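Storing Bananas on a Stone Counter

Reading time: 2 min

Bananas bruise where their weight rests on a hard surface. A deep bowl with a flared wall supports a single fruit upright, with the stem end accessible. Keep it out of direct sun and away from the stove.

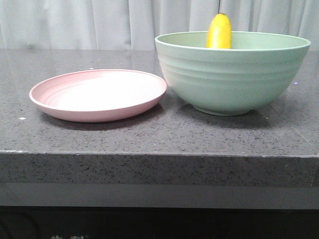

Banana upright in a ridged green bowl, pink plate alongside.

Ridged bowls collect dust and fruit residue in the grooves. Wash with a soft brush, mild dish soap and warm water. Rinse, invert on a rack and dry the foot ring before returning the bowl to the counter. Do not use scouring powder on matte finishes.

Related
Removing Water Rings from Speckled Stone
Stacking Plates in Shallow Cabinets
Freezing Ripe Fruit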